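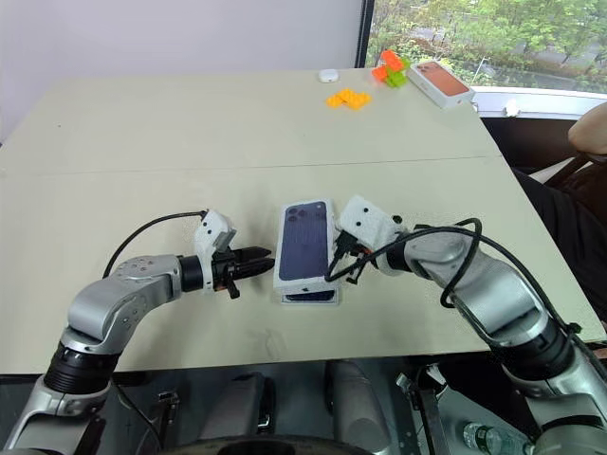 A phone box on the table, with a robot arm on each side.

Storkano forum software: what changes with the July update

Many of our members keep their own Storkano forum, so we give the news on the next release in one place. The update is planned for July. If your forum is hosted by Kemthorpe, they will install it for you and you can skip the part on backups.

The biggest change is in the search. Until now, the search index was rebuilt every night, also when no new posts were written. In the new version only changed topics are indexed. On our test forum in Tapley the nightly job took 30 minutes before, and now it takes 13. Small forums with fewer than 500 topics will probably not notice a difference.

The second change is for email digests. You can now set a limit on how many members get the digest in one batch. The default is 200 - please lower it if your mail provider is strict. Members who have turned off the digest stay turned off, we checked this twice.

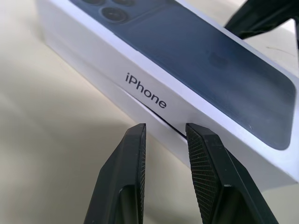
Before you update

Make a full backup, including the uploads folder. The backup button in the admin panel does not include uploads unless you tick the second box, and it is easy to miss.

If you use the Etum theme, switch to the default theme first. Etum still calls the old header template, and after the update the login button is not shown on small screens. Its authors are working on a new version but have not given a date. You can switch back as soon as it is out.

Custom badges also need a look. The colour setting has moved from the badge page to the theme page, and old values are not copied over. Write them down before you start.

Questions about the update can be posted in the Self-hosting category. Please mention your current version number and which theme you use.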